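2 min read
Last updated: 11 June 2019

Grustden crews get new gripper tools, and a say in how the robots will work

I run the kitchen side at Grustden, so when the people upstairs asked me to write this announcement I said yes, as long as I could write it the way I talk. We've signed on with Devby to bring automation into our table-setting and put-away work, starting this June with a crew of five!

The robots learn from us. My crew does the everyday jobs with hand-held grippers, and what they do becomes the lesson.

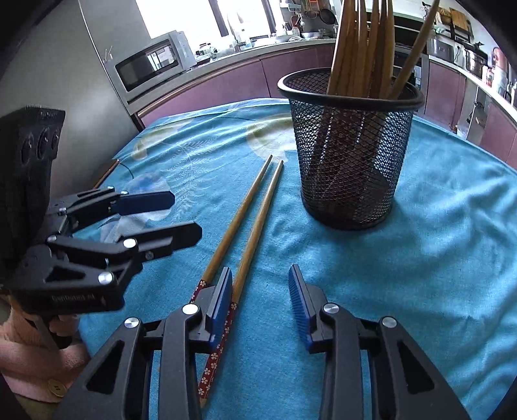
Chopsticks and a mesh holder on the table, with the grippers open.

Chopsticks are harder than they sound (thin, slippery, always rolling off somewhere), and I'm glad the folks who've handled them for years are the ones doing the teaching. Maximiliano Vergara has been setting tables with us since before I got here, and he now spends two hours of his shift on the grippers - paid at the trainer rate, which we wrote into the agreement with Devby.

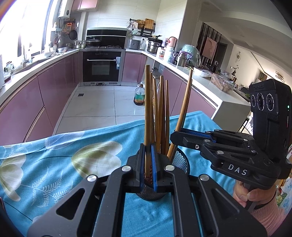
So what changes for the rest of us? Shifts stay the same length, and all 74 people on our staff can sign up for trainer hours. My own hope is less late-night sorting and more time out front with guests, and I'll be bugging Devby about that every chance I get.

Questions go to the Grustden kitchen office, and I'm happy to talk to reporters after the lunch rush.

We use cookies to improve your visit. By continuing to browse, you accept our cookie policy.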